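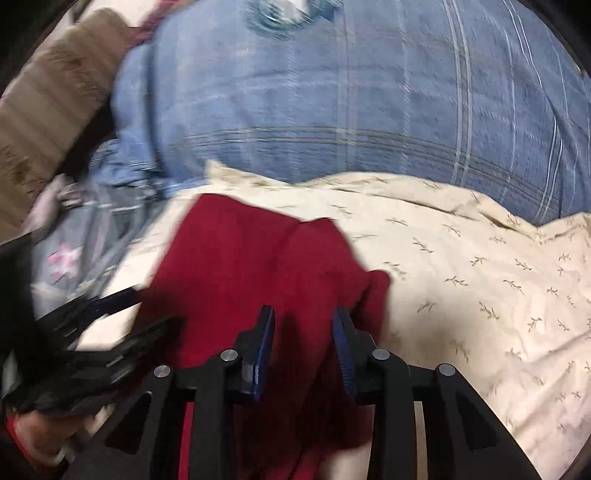 Opinion > Shopping > Jewellery

Last updated 26/04/2021

I have been watching the same Luvitz bracelet since November and it has never once been full price. It was 36 per cent off before Christmas, 28 per cent off in the new year, and last week it was back to 36 with a clock ticking down beside it. I let the clock run out. It started again.

So what is the "regular" price? My guess is that it's a figure somebody typed in to have something to cross out. I asked Luvitz when the bracelet last sold at $3,000 and got a reply thanking me for my interest in fine jewellery.

Chukwuemeka Anozie, who did repairs at the Podska counter for years, thinks I'm being precious. Everyone haggles over gold, he told me, and the sale tag just does the haggling for you. Maybe. But when I haggle I at least know what the metal weighs, and three of the four listings I looked at on Clondance didn't give a weight in grams. They gave the length, the colour and the saving.

I'm told shoppers like a bargain and would feel cheated without one. I'd like to see that tested. Put the weight and the purity at the top, one price under it, and leave it alone for a year – then tell me we all walked away. Until a shop tries it I'll keep treating the crossed-out number as decoration.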